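3.2 Fabric structure and drying time

Samples were taken from the Woltano household survey, in which 200 homes kept a laundry diary over one winter. Each garment was logged by fiber, knit or weave, and the time from the end of the spin cycle until the wearer judged it dry. Entries without a fiber label were dropped, leaving 2348 usable records.

Plain jersey dried fastest in every fiber group. Ribbed fabric came next, and cable knits were slowest. The gap between jersey and cable was widest in unheated rooms and narrowed where a fan was in use. Fiber type had a smaller effect than expected – wool and acrylic cables differed less from each other than either did from jersey of the same yarn.

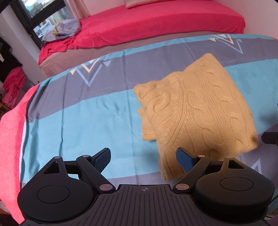
Figure 4. Folded cable-knit sweater.

Drying time in cable knits depends mainly on how much yarn lies under each unit of surface. Where stitches cross, the fabric is thicker and air reaches the inner yarn slowly. The vertical twists down the front of the sweater in Figure 4 are crossings of this kind, and Zaidi's bench tests put the last measurable moisture in such areas. Ribbed edges were tested separately and are treated in Section 3.3.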